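Worow Scorebook: live scoring keeps crediting runs to the wrong batter after an odd-run wide

Status: Solved
Category: Scoring / Live sync
App: Worow Scorebook on tablet, scoreboard feed through Trendow

Hi all, long one, sorry! I score for Galanis, second team mostly, and I've been using Worow since March. I love it for the most part (the wagon wheel alone sold me on it) but I've hit something that's driving me up the wall and I'd like to know if it's me.

What happens: the bowler sends down a wide, the batters run, and they end up having crossed. I enter it as wide plus one. On my tablet the batters swap ends, great, just like they should. But on the Trendow scoreboard page, the one the parents and the other team have open on their phones, they don't swap. So from the next ball on, every run goes to the wrong person out there until the end of the over, when it seems to sort out who's facing but keeps the wrong totals.

In our last game against Pronero our opener was on 30 on my tablet and the public page had her on 23. She came off thinking I'd lost 7 of her runs. I had not! I keep a paper book as well, always have, and paper and tablet agreed down to the last leg bye.

What I've tried so far:

Closed the app and opened it again between innings. No change.

Undid the wide and put it in a second time. The tablet was fine and the page went blank for a bit, then came back wrong in the same way.

Signed out of Trendow and back in. This made me lose the toss details, which I then had to type in again while the umpires were walking out. Don't do this during a game.

Changed the tablet from the club wifi to my phone. Same thing, only slower.

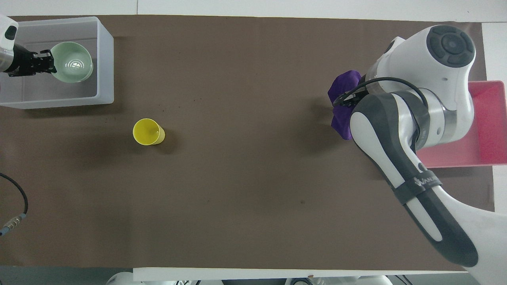 The next thing I did was set up a pretend match at home, so I could poke at it without anybody waiting on me. Two made-up teams, an over each, nothing fancy. I put in a plain wide and both screens matched. I put in a wide plus one and the page went wrong right away. Then a no-ball plus one, and that was fine! Byes fine, leg byes fine. So it's only wides with running, as far as I can tell.

I ran that same over 3 times and got the same result each time, so at least it's steady about being wrong.

One more thing that may or may not matter. Our league plays a junior rule where a wide is worth 2 and there's no extra ball except in the final over. I had that switched on in match settings for the under-13s a while back and I think my saved template still had some of it. I wouldn't expect it to do anything to a grown-up game but I'm mentioning it in case it rings a bell for someone.

Questions for support: is there a way to fix the totals on the public page after the match is closed? And can I stop it before our next one?

Reply from Worow support

Thanks for testing that over at home, it saved us a lot of back and forth. We were able to get the same result here using a copy of your template.

The template is the cause. The junior wides setting was turned off in it, but a second setting underneath, "Batters return to ends after wide," stayed on. The tablet ignores that one when the junior rule is off. The feed we send to Trendow was still reading it.

To clear it up:

Open Match Settings, then Templates, and pick the one you use.
Turn the junior wides rule on. The second setting will show up under it.
Turn off "Batters return to ends after wide."
Turn the junior wides rule back off and save.

For a closed match, open it from your history, tap Edit, then Resend Feed. Make sure the template is fixed first or you'll send the same wrong totals again. The page can take up to 6 minutes to catch up.

My follow-up

OK, that did it! I would never have found that setting, it's completely hidden unless the junior rule is on. I fixed the template, ran my pretend over again, and the wide plus one came through right on both screens. Then I resent the Pronero match and the page now has our opener on 30, so I'm forgiven.

Small hiccup for anyone following along: after Resend Feed my page showed the old totals for a while and I got impatient and hit it again. All that did was start the wait over. Go make a cup of tea.

I'd still like to see that second setting visible all the time, or have it go off when the main one does. Should I put that in as a feature request or will you pass it on from here?

Reply from Worow support

No need to file a separate one, we've added it to the bug report for the feed. Marking this as solved, but post here if it comes back.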